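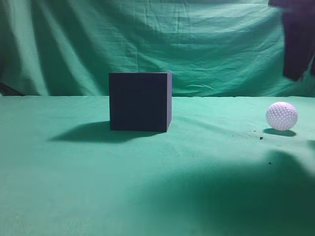 カルクドウの花婿 修復版ブルーレイ
発売元:テネル
販売:フレヴォラ
2019年8月発売

商品について
1924年に製作された無声喜劇『カルクドウの花婿』の修復版です。山あいの町カルクドウに住む仕立屋の見習いが、人違いで市長の娘の花婿に仕立てられ、婚礼の朝まで町じゅうを逃げ回ります。中盤の製粉所の追いかけと、終盤の鐘楼の場面がよく知られています。
これまで家庭用ソフトで見られたのは、後年に再編集された短縮版だけでした。本商品には、ヴィス・フィルム保管庫に残っていた上映用プリントをもとに、欠けていた婚礼前夜のくだりを戻した版を収録しています。

修復について
プリントの傷と汚れはコマ単位で補修しています。ただし、第二巻の冒頭は原版の傷みがひどく、縦方向の傷と明るさのむらが残っています。映像の欠落ではありませんので、交換の対象にはなりません。
染色は、プリントに残っていた色を基準に再現しました。屋外の昼は琥珀色、夜は青、鐘楼の場面は赤です。
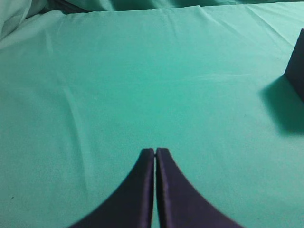

緑色の布の表面

仕様
収録時間:47分(本編のみ)
画面:スタンダードサイズ、モノクロ(染色あり)
音声:伴奏音楽(ステレオ)
中間字幕:ドイツ語
字幕:日本語、英語(消去可)
ケース:紙製スリーブ付き
リージョン:全地域対応
※再生にはブルーレイ対応機器が必要です。DVDプレーヤーでは再生できません。

特典
・短縮版本編
・修復前後の比較映像
・別テイクの鐘楼場面(断片、無音)
・解説冊子(日本語)
冊子には、作品解説のほか、当時の広告と撮影台本の一部を載せています。保管庫にある2000点を超える資料のなかから、本作に関わるものを選びました。台本の書き込みは判読できた箇所のみ訳出しています。

伴奏音楽について
ピアノとクラリネットによる新録音です。公開当時の楽譜は見つかっていないため、宣伝資料にある曲名を手がかりに新しく編みました。音楽なしでの再生も、音声メニューから選べます。
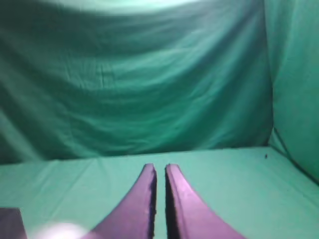

バルタザール・リュエッグによると、短縮版では花婿がなぜ製粉所に逃げ込むのかがわからず、主演俳優の芝居もただ騒がしく見えていたが、前夜のくだりが戻ったことで、おびえて声も出せない男の喜劇として筋が通ったという。鐘楼の場面については、伴奏をもう少し抑えてもよかったとのこと。

ご注文の前に
・一回のご注文につき4点までとさせていただきます。
・スリーブの細かな擦れや角のつぶれは返品の対象外です。
・再生できない場合は、お使いの機種名を添えてフレヴォラまでご連絡ください。
・図書館、学校での上映には別途契約が必要です。個人向けの商品には上映権が含まれません。
・初回分の在庫がなくなった場合、次回の入荷は10月の予定です。入荷前のご予約も承りますが、他の商品と同時にご注文いただくと、すべてそろってからの発送になります。

関連商品
カルクドウの花婿 伴奏音楽集(CD)
テネル無声喜劇選 解説書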